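Section 5: Fitting the soft-close hinges

Righto, doors. If you've come straight from Section 3 your cabinet box should be square, standing upright and screwed to the wall. If it isn't on the wall yet, go back and do that first. I hung a door on a loose Lekano cabinet once and the whole lot tipped onto my foot (thongs, of course, because it was August in Darwin and I don't own other shoes).

These notes are for the Rurkex clip-on hinge, the one with the little damper built into the arm. The Sasar hinge goes on much the same way but its mounting plate is a touch thicker, so the numbers in step 3 won't suit it. Check the bag before you start.

What you need out on the bench
Two hinges and two mounting plates per door
The short screws (the long ones will come straight through the door face, ask me how I know!)
A number 2 Phillips screwdriver, a hand one please
Pencil, square and a tape measure

Fitting the hinges

1. Lay the door face down on an old towel. Find the two round holes along one long edge.

2. Press a hinge cup into each hole with the arm pointing off the edge of the door. Square it up and put both screws in, but only nip them up for now.

3. Inside the cabinet, mark a line 37 mm back from the front edge. Measure down 118 mm from the top of the side panel and make a cross on your line. Do the same up from the bottom.

4. Screw a mounting plate over each cross. The arrow points to the front of the cabinet.

5. Lift the door up and hook the top hinge on first, then the bottom. You want a proper click from each one. Give the door a gentle tug before you let go.

6. Go back and tighten the cup screws.

Caution: keep your fingers out of the gap at step 5. The spring is stronger than it looks, and get a second person for any door over 8 kg.

Note: the pilot holes in the Nikolaidis side panels are a bit tight. I run a scrap of candle wax over the threads and they go in beautifully.

Adjusting the gaps

Turn the side screw a quarter turn at a time, top hinge first, and shut the door after every go. I know it's tedious – I still try to skip it and I still end up starting again. Despina Tomić, who taught me all this, gets her gaps even in five minutes flat and I try not to watch.

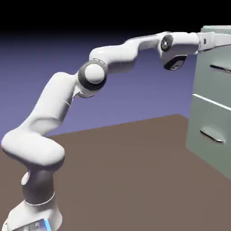

Colour is the other thing people write to me about, usually once the doors are up and it's a bit late. I'm a big fan of pale grey-green for a cabinet, as it sits so nicely beside something glossy and white and doesn't shout across the room. If you're painting, take the doors off again (press the tab at the back of each hinge) and leave the hinges in a labelled bag. Paint in the damper will ruin it.

Leave painted doors flat for 3 days before you clip them back on. Handles are in Section 6, and you'll want the drilling template from the back page.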